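Fandholm Snack Fair, or how I spent a morning on nuts

The 35 bus drops you at the wrong side of the hall, which the website mentions only after you have paid. I walked round by the loading bays, past a man eating toast in a van, and got in at ten past ten. Entry was £18, including a tote bag and a map on which north was a matter of opinion.

Fandholm is a trade fair that has let the public in since someone noticed the public will pay. There were 81 stands this year according to the programme, most of them selling something dry in a bag. I had gone for the imported snacks at the back, having been told they were the best part, and I took the long way there through Hivstead's shelving display. Hivstead make racks for corner shops. The young man on the stand showed me a hook. I admired the hook.

Plarkaren had the biggest stand and the smallest samples. Their new seeded cracker came broken into quarters on a tray with tongs, and the queue for it went past the fire exit. It tasted of cumin and good intentions. I asked what was in it and was given a leaflet about the company's values, so I still don't know.

Nowakowski, by contrast, is a family importer with two tables, a kettle and a banner that had been rolled up too long and wanted to be rolled up again. They bring in nuts, dried fruit and sweets, a good deal of it from Thailand, and they run a tasting twice a day in a side room up a flight of stairs. You put your name on a clipboard. I was number 24, and the session held 24, and the woman behind me took it rather well.

The tasting was led by Leokadia Witkowska, who buys for the firm and has firm views on salt. Plain first, then roasted, then anything with a flavour on it, and water in between whether you want it or not. She also thinks we all eat nuts far too quickly, and for almost an hour we were made to eat them slowly. I have had dental appointments that moved faster, though none with as good a class of snack.

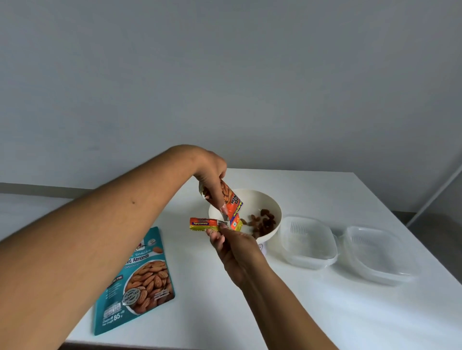 Almonds took up most of the session and were the reason I'd stayed. Leokadia's rule is that they go in a bowl, never straight from the packet to the mouth, as a packet hides the broken ones and encourages greed. A deep white bowl is what you want, because brown skins show up well against it, and a small heap tells you more than a full one. The orange packet went in nose down, with the teal pouch lying on the table beside it and a little snack bar wrapper in gold, yellow and red. I can't read Thai, so I chose my favourites by colour, a method Leokadia did not endorse.

My notes at this point say "sweeter??" and then "no", so make of them what you will. The roasted ones had more snap. A man near the window detected vanilla and was asked to drink some water.

Afterwards I bought more almonds than one person needs and a bag of dried mango, which did not survive the bus. The café was shut by two. There are toilets by the main doors and better ones upstairs, next to the tasting room. The next fair is in May, when I am told Plarkaren will have a dip.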